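How I Make a Bed With a Big Puffy Duvet (and Fold the Throw So It Stays Put)
Posted April 29, 2024 by Miroslava Urban

I used to be a pull-it-up-and-walk-away person. Then I bought a duvet that was way too fluffy for that (the Golob one, if you've seen it, it's like wrestling a cloud) and every morning my bed looked like someone was still in it. So I had to learn how to do this properly, and now I'm a little bit obsessed!

The whole thing takes me 13 minutes if I'm also changing the sheets, and way less on a regular morning.

What you need
A duvet or comforter in its cover
A fitted sheet
One lightweight throw or a big cloth in a color you like
A lint roller, if you have pets

Step 1: Start with the bottom layer
Pull the fitted sheet tight at all four corners, head end first. If your mattress has a ribbed or quilted side band, use it as your guide — the elastic should tuck under it evenly all the way along. I skipped this for years and then wondered why everything on top looked crooked.

Brush off any crumbs or bits of paper while the bed is bare. I read receipts in bed, don't ask.

Step 2: Shake, then let it land
Grab the duvet by the two bottom corners and give it three big shakes. You want air in it. Let it fall toward the head of the bed and leave it alone for a second before you start tugging.

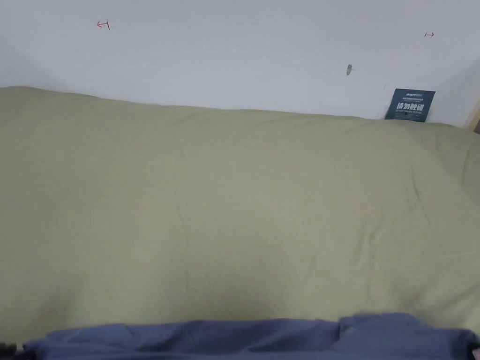
Now walk around to each side and check the overhang. I like mine a bit longer at the foot than on the sides, but my sister does the opposite and hers looks great too. If the filling has slid down inside the cover, pinch the top corners through the fabric and shake again. The ties inside my old Mistatex cover gave up last November, and I sewed on new ones from 30 inches of cotton tape. Best use of an evening!

Step 3: Smooth from the middle out
Lay both forearms flat and sweep from the center toward the edges. Don't press hard or you'll squash all the puff you just put in. A few soft wrinkles are fine, it's a bed and you're going to sleep in it.

Step 4: Lay out the throw
Blue on beige is my favorite combination at the moment. Drop the throw across the bed any old way first, then find two corners on the same side and pull them apart until the edge between them is straight. 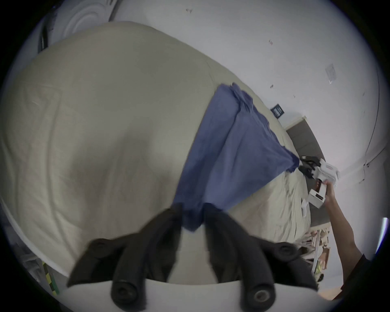 If you have a second person around, this part goes so much faster. One of you holds an end still while the other straightens, and then you swap. On your own, tuck one corner lightly under the mattress while you work on the other one, and remember to take it out again (I forget about half the time).

Step 5: Fold it
For a neat band across the foot of the bed, fold the throw in half lengthwise, then in half again. Thin fabrics can take a third fold. Mine ends up 18 inches wide, and that seems right on a queen. Line the folded edge up with the foot of the bed and keep the open edges facing away from the door, so you see the nice side when you walk in.

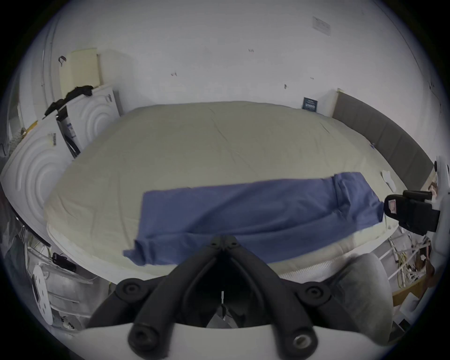
Corners are where it usually goes wrong. Match them up, hold them together, and run your other hand down the fold to set it. If one layer keeps creeping out, open up the last fold and redo only that one. No need to start over!

For a more relaxed look, skip the second fold and let one corner hang over the front. I do this on weekends.

A couple of extra notes
Slippery throws slide off by lunchtime. A cotton one with some texture grips much better.
Wash the throw separately the first time, especially dark blue. I learned this with a white pillowcase.
If the duvet goes flat in the middle, hang it over a railing outside for an hour and then shake it again.

Next up I'm doing pillows, and I have a lot of opinions about pillows. If you've got a stubborn duvet of your own, tell me what size it is in the comments and I'll try to help.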